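Short Reads > Fiction > Kitovside Stories

The Minutes of the Kitovside Allotment Dispute

Print this story | E-mail to a friend

The marrow had gone by the time Waltraud Marti got down to plot 57, and so had the string she'd tied round it.

She minded more about the string. It was good green string, bought by the ball from Ionescu's before Ionescu's went over to selling candles, and she had used it on the marrow only because the marrow seemed to expect it.

"Foxes," said Radka Radonjić, over the fence.

"Foxes don't undo a reef knot."

"You haven't met ours."

Radka had been on the next plot for eight years and had never been wrong in any of them. She grew leeks in rows so straight that visitors lowered their voices. Waltraud grew whatever came up, and put a label on it afterwards.

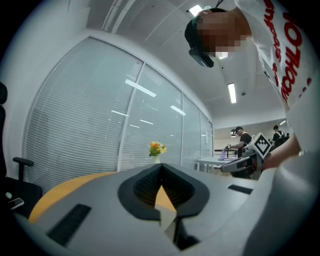

They searched the compost first, then the water butt, then the ditch, where they found a boot that Radka recognised and would not discuss. At the far end old Pralter was sitting outside his shed with the radio on. He had a blanket over his knees, and the blanket was a good deal lumpier than his knees had been in April.

"Morning, Mr Pralter," said Waltraud.

"Is it?" said Pralter.

"You've not seen a marrow?"

He gave this some thought. He said he had seen marrows, in his time. He had seen one at the Stirico show that weighed as much as a bishop, and it had come third. He said the judging in those days was a disgrace, and that he held no grudge, and he told them the names of the judges.

"It had string on it," said Waltraud.

"The one at Stirico?"

"Mine."

"Ah," said Pralter, and turned up the radio. It was the shipping forecast. Kitovside is up to ten hours from the sea, depending on who drives.

Radka looked at the blanket. Waltraud looked at Radka looking at it. A short end of green string hung out below the fringe and moved a little in the wind.

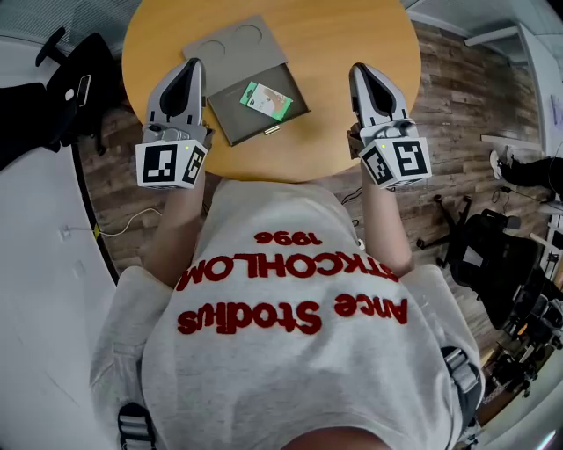 "Well, it'll be foxes, then," Waltraud said at last.

"I said so at the start," said Radka.

They walked back by the long path, past the beans. Radka was breathing through her nose, as she did when people planted things too close together.

"You could have just pulled the blanket off," she said.

"And then what? I'd have had to take it home and eat it."

"You don't like marrow?"

"Nobody likes marrow, Radka. You grow them and then you give them to people who can't get away."

Radka stopped at her own gate and fiddled with the latch, which did not need it. She said that she'd had three from Waltraud last summer. She said she had thought they were a kindness.

"They were," said Waltraud, too late and rather too loudly.

There was a silence, in which the leeks stood up very straight.

"What did you do with them?" Waltraud asked.

"I left them outside Pralter's shed," said Radka. "At night. He was so pleased. He told everybody he'd grown them."

Waltraud went and sat on her upturned bucket. After a while she got out the pencil and wrote a new label for the bare patch, and pushed it in where the marrow had been. It said FOXES. Then she went to see whether Ionescu's had any string left under the candles.

Filed under: short fiction, gardens, neighbours

Contact us | © Kitovside Stories | Back to top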